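Minutes of the Edport Community Choir meeting, 24 September 2011

14 comments
3 shares

Okay, so I'm doing the minutes again, as Benedicta Lamptey has a cold and could barely croak out "present" when I called her name. I type the way I talk, you all know this, so get a cup of something. If I've put the wrong words in your mouth, leave a comment underneath and I'll fix it before the next one.

We started late. The parking lot behind the hall was full of people going to the shoe sale, and half the altos had to park by the bank and walk. Apologies from the Stankevičius sisters (both at a wedding) and from Del, who sent a text at the exact moment we began.

Last month's minutes. I read them out. Marjorie wanted it noted that she did not "storm out" in the summer meeting, she left quickly to catch a bus. So noted! Everything else was passed with a show of hands.

Winter concert. This took up most of the evening, as you'd expect. We have the Methodist church for the second Saturday, same as last year, and they've asked us please not to move the piano ourselves again. Benedicta whispered her program idea to me and I read it to the room for her: first half all carols people know, second half the harder stuff, with the Pratimari right before the end. For anyone who missed rehearsal, Pratimari is the new piece, the long one with the humming. Opinions were mixed. The basses love it, they have that rolling part that goes on for two pages and they've been doing it in the hallway. The sopranos feel that the high section is too high and too long, and Joan said she felt faint on the last page both times. We talked about splitting the line so nobody has to hold it alone. I said I'd mark up a copy with breathing spots and bring it next time, and I will, I've got it on the kitchen counter right now.

Ray asked if we could drop one of the carols to make room. There was a strong feeling against dropping any carol. We did a vote on it anyway and the carols are all staying – which makes for a long first half, but the church has cushions now.

Tickets. We printed 2000 flyers last year and I still have a box of them in my garage with the wrong year on, so can we please order fewer. Agreed on a smaller run, with the date in big type this time. Price stays as it was. Kids get in free if they're with a grown-up. Ray will ask the print shop for a quote and he's going to check the spelling of everybody's name before it goes in, especially the sisters' – they were very nice about it last time but it was pretty bad.

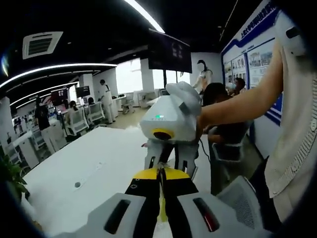
Sheet music. We are missing 20 copies of the green carol book. I know they're out there. They're in your cars and your piano benches and under your beds, and I'm not mad, I only want them back by the end of September. Please look. Mine was in with the cookbooks, so I can't say much. Buying new ones came up and there was a groan from the whole room when I read out the price, so looking is cheaper.

Outfits. Oh boy. The black-with-a-red-scarf plan is still the plan. Joan would like it to be any red, Marjorie would like it to be one red. We went back and forth on this for a long time and I stopped writing at one point to eat a brownie (thank you Pauline, they were wonderful, the ones with walnuts especially). In the end we said any red that isn't pink or orange. If you're not sure if yours is pink, bring it to rehearsal and we'll all look at it together.

Money. We have enough for the church and the piano tuner, with a little left over. Dues are 40 dollars for the season and some of you still owe, you'll get a friendly note from me and then a less friendly one. Pauline offered to do a bake sale at the front of the hall and I think every person in the room said yes before she'd finished the sentence.

Christmas party. Two choices on the table, Pauline's house or the back room at Hokum. Pauline has the piano, and Hokum has the fries. People were leaning toward Hokum until someone pointed out that we got shushed there last time during the second verse of "Good King Wenceslas." We'll pick next month. If you have a third idea, please have it before then and tell me by phone.

Time capsule. The town is burying one by the library, to be opened in 2051, and they've asked each club to put something in. I was a bit teary about this, I'll admit it. Suggestions were a recording, a signed concert program, a list of all our names, and one of the wrong flyers (Ray). We liked the recording, but then got into whether there will be anything left to play it on. So it's going to be the signed program, plus a copy of the Pratimari with everyone's pencil marks on it. I'll bring a good pen.

Any other business. The side door sticks, lift it a little as you push. Tenors, we need more of you, so if your brother-in-law sings in the truck, bring him along. Marjorie's scarf from the spring concert is still missing, it's the blue one with tassels.

Closed at nine-thirty or near enough, as people were already stacking chairs while I was asking if there was anything else. Next meeting is the same place, and Joan's on snacks.

Share this
5 likes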